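**Gemdale issues practice note for kitchen manipulation trials**

2019-11-19

Gemdale has published a practice note covering robot arm trials in domestic-style kitchens. The note runs to 17 pages and replaces the two-page checklist in use since the Skerholm site opened. It applies to all work on fixed countertops, including drawer tasks and the handling of tableware, and takes effect for new trials at once.

The largest section deals with cables. External cables must be clipped or strapped to the arm at fixed points, with enough slack for the full travel of each joint. Slack is to be checked by moving the arm slowly through its range before the first run of the day. Any loop that can reach a drawer knob or an appliance handle has to be shortened or rerouted. 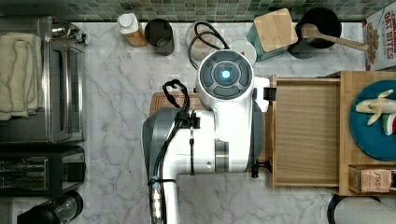 Drawers are treated as moving obstacles. The operator records the drawer position at the start of each run, and the planner must be given the open position as well as the closed one. Pull force is limited in software, and a run stops if the limit is reached twice on the same drawer. Contact between the arm and cabinet edges is logged even when no mark is left.

The note also sets an inspection interval. Gripper fingers and strap points are inspected every 1,000 cycles, and the complete cable set is replaced at 2,000 cycles regardless of condition. Sites that already keep a shorter interval may continue with it.

For ceramic items, the approach must be made from above at reduced speed, with a pause before the fingers close. Bowls and plates with chips or cracks are withdrawn from use. Heating appliances within reach of the arm must be unplugged for the length of the session, and loose cords have to be coiled and set back from the working area.

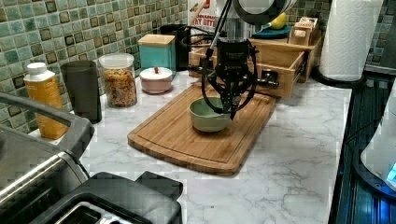
Holst, the contractor that reviewed the draft in October, asked for 5 changes. Four were adopted, among them a requirement to repeat the slack check after any change of gripper. The fifth, a ban on household objects standing behind the work area, was declined. Gemdale's position is that ordinary clutter is part of the task, and that the objects should be entered in the run log.

Run logs will be kept in Erik, the record system used at Skerholm. The new fields for drawer position and strap inspection are already available there. Trials begun under the old checklist may be completed under it, provided the cable section of the new note is followed.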